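Claltside Open Metal Bin, Gray

Category: Bins and Trays / Open Top
Sold by: Rirken
Ships: flat on a pallet, assembled

Let's get the marketing out of the way. The maker calls this a "workflow foundation." It is a gray metal bin with a flat bottom and no lid. You put parts in it and take parts out of it. If that's what you need, keep reading.

What we like

The bottom is flat, and stays that way. We sell plenty of cheaper bins with ribs pressed into the floor, and customers send them back once they find out blocks and short bar stock rock on the ribs. The gray finish is dull enough that colored parts are easy to pick out.

What we don't

The maker claims it is quiet. It isn't. Drop a block on bare metal and you will hear it across the shop. Votau makes a rubber liner that helps, sold separately, and we think the price is steep for a sheet of rubber.

The claim that parts "self-organize" is nonsense. Blocks end up against the walls and behind each other, same as in any open bin. If you want them in rows, buy dividers.

Sizes

Size 2 and Size 3. The old Size 1 was dropped in January and we don't expect it back. Both sizes are 13 inches deep, so measure your reach before ordering, especially if the bin will sit on a bench.

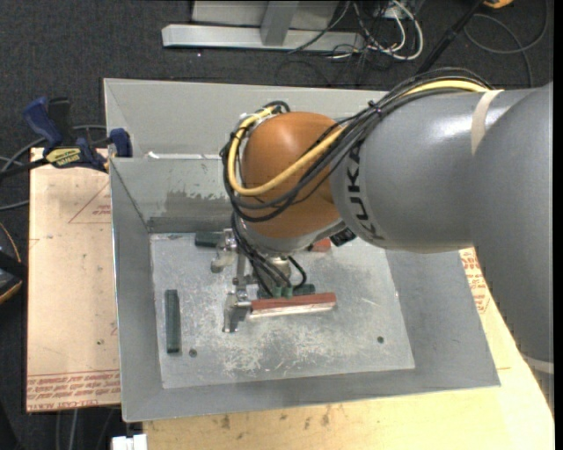
Stacking is the other thing people ask about. The catalog says yes. Gemma Farina in our returns department says she wouldn't do it with full bins, and we'd go with her over the catalog. Empty, they stack fine.

Warranty is 2 years on the welds. The finish isn't covered, and it will scratch.

Questions about liners or dividers go to Mostafa Ezzat at the parts desk, closed Sunday. We don't match El Sherbiny's prices on this item, so please don't ask him to.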